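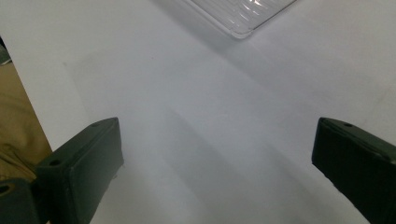
The Udulier 114 is a hand-operated ice measuring set for municipalities, skating clubs and park districts that must decide each morning whether a pond, canal or flooded meadow may be opened to the public. It consists of a folding hand drill, a measuring rod with a hooked foot, and a recording card that fits in a coat pocket. Before each season the set should be taken apart and inspected indoors. The parts are small and several are dark in color, so a smooth white tabletop lit from above, like this one, makes a suitable place to lay them out, and wear on the drill tip is easier to see against it.

The drill cuts a narrow hole that refreezes without leaving a hazard to skate blades. The operator turns the handle until the tip breaks through, lowers the rod, and draws it up until the foot catches the underside of the ice. The thickness is then read at the surface. The rod is 430 millimeters long, and its scale is marked in both inches and millimeters. Markings are engraved and filled with black, and can be read by flashlight.

Measurements should always be made by two people, one of whom remains on shore or on ice that has already been tested. The first hole is drilled within reach of the bank. Further holes are drilled at the spacing set out in the local ice plan, with additional holes near bridges, inlets, reed beds and any place where birds have kept the water open. A single reading is not sufficient grounds for opening any part of a skating area. The set measures thickness only. It does not indicate the strength of the ice, which also depends on its color, layering and recent temperatures.

The drill tip is rated for 500 holes in clear ice. Snow ice and ice containing sand or plant matter will shorten its life. Replacement tips are supplied singly and are fitted with the wrench included in the case. Tips should not be sharpened by the user.

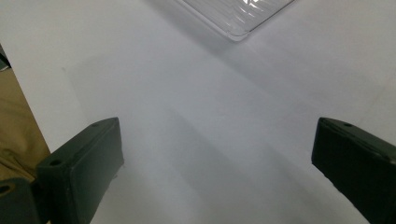

White surface with a clear, ribbed plastic object.

Care and storage

After use, all parts should be wiped down and left in the open case overnight at room temperature. The hinge of the drill should receive one drop of light oil at the end of the season. Oil must not be applied to the rod, as it will be carried into the water. Sets stored over the summer should be kept away from direct sunlight. The recording cards are printed on coated stock and accept ordinary pencil; ballpoint pens are not reliable in freezing weather.

Service

Repairs are carried out at the Stamevgate workshop under the supervision of Styliani Tzavaras. Sets received by the end of March are returned before the following winter. Rods that have been bent should be sent in for replacement and must not be straightened, even where the scale still appears legible. The warranty runs for 3 years from delivery and covers the drill, the hinge and the rod. It does not cover drill tips or sets that have been used with a powered driver.

Training

A half-day session on taking and recording measurements is available to organizations purchasing the set. Sessions are led by Wayne Bainbridge or Şükran Oral and are held on the buyer's own premises. Ice is not required. The written guide, prepared by Alper Kozan, may be copied for use within the organization.

Ordering

The Udulier 114 is supplied complete in a rigid case with one spare tip. Orders from public bodies are accepted on written request, and prices are provided by quotation. Inquiries about quantities or delivery should be addressed to Tuncay Akbulut at the Stamevgate sales office, which opens at 8:30 a.m.

Category: Winter Equipment / Natural Ice / Measuring and Inspection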